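Keeping the Fingers True: A Season with the Hand-Held Grippers at Grondham

By Indira Kurian
December 5, 2020

GRONDHAM. The maintenance room at the Usuvell Institute is kept locked when it is not in use, and the hand-held grippers stored there are signed out in a bound ledger. The practice was introduced by Pacita Samonte, head of the institute's equipment section, when the handling programme began, and it has been followed for every session since.

The programme records how people pick up, move and set down ordinary household things. An operator holds the gripper by its handle and squeezes a trigger to close two opposed fingers, while a camera fixed above them records each movement. The recordings are later used to train the fixed arms in the institute's main hall. Their value depends to a large degree on the condition of the tool, and it is the upkeep of that tool, in particular the one known in the ledger as Unit 55, that occupies most of the section's working week.

"A recording made with a loose finger looks perfectly good on the day," Ms Samonte said. "The fault comes to light a month later, when the arm closes on a cup and misses it by the width of a pencil. By then the operator has gone on to something else and the session cannot be repeated under the same conditions."

Unit 55 came into service with its present pair of fingers in November of last year. The fingers are moulded in dark plastic and fixed with screws to the linkage behind them. The screws are the first item on the daily sheet. They are checked with a short driver, by hand, and never with a powered one, following an early incident in which a thread was stripped and the unit stood idle until a replacement arrived from the supplier at Plondness.

The second item is the travel of the fingers. The unit is opened fully, closed fully and opened again, 20 times, and the technician watches for any hesitation at the start of the stroke. Dust in the joint is the usual cause. It is removed with a dry brush. Oil is not permitted on the linkage, as it was found to creep along the fingers and leave marks on whatever they touched.

The third item is the level of the tips. When the unit is held upright over the bench, the two should stand at the same height, and when it is closed they should meet along the whole of their edge. Elango Sundaram, who carries out most of the checks, uses a strip of plain paper for this purpose. The fingers are closed on the paper and the strip is drawn out. If it comes away freely at one side and drags at the other, the screws are slackened and the finger is set again.

Facings and coverings on the fingers are treated as consumable parts. They wear, they crease, and in time they begin to lift at the edge. The section's rule is that a wrinkled covering may remain in service provided the gripping face itself is sound. Any change is entered in the ledger with the session number, so that those who work with the recordings can tell which were made before it and which after.

A full overhaul is carried out after every 1,000 cycles of recorded use. The unit is taken down to its separate parts on a cloth, each part is wiped and inspected, and the whole is reassembled by one technician and checked by a second. The work takes the better part of a morning. Mr Sundaram's notes from the most recent overhaul run to two pages and include a complaint about the storage of the small screws, which have since been moved to a lidded tin.

The camera has its own procedure. Its mount is marked with a scribed line, and the line must agree with a second line on the body of the tool. The lens is cleaned only with the cloth supplied for it. A short test recording is then made over a clear stretch of table, with the fingers open, and compared with a reference picture held on file. The position of each fingertip in the two pictures should correspond. Where it does not, the mount is reset and the test is made again.

Only when the test has been passed is anything set out to be handled. Glassware and vessels of powder are reserved for experienced operators, and the fingers are brought towards them fully open. Transparent vessels are regarded as the harder case, because their edges are difficult for the camera to pick out against a pale surface, and a poorly aligned unit makes matters worse.

The section has been asked more than once whether the routine might be shortened. A review commissioned from Sastry, the engineering consultancy, considered the matter and went through 603 ledger entries. It recommended that the daily sheet be kept in full, but that the paper test be made once at the start of the day instead of before every session. The change was adopted.

Ms Samonte regards the present arrangement as settled for the winter. A second gripper is to be brought up to the same standard, and a spare set of fingers will be kept with it.

Unit 55 over the recording table, fingers open.
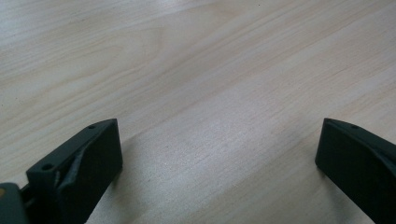
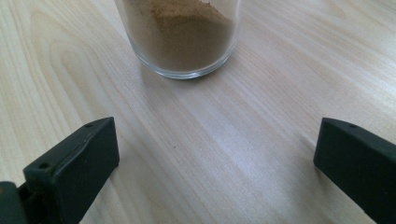

Leopold Aigner takes a different view of the revised routine. In a letter to the section he writes that once a day is too seldom for the paper test, "whatever the ledger may show", and that a knock against the edge of a bench at mid-morning can put a finger out without anyone noticing until the sheet is next filled in. He would restore the test before each session and drop the 20 strokes, which in his experience find very little that the hand has not already felt. The section has replied that it will consider the proposal when the second gripper enters service.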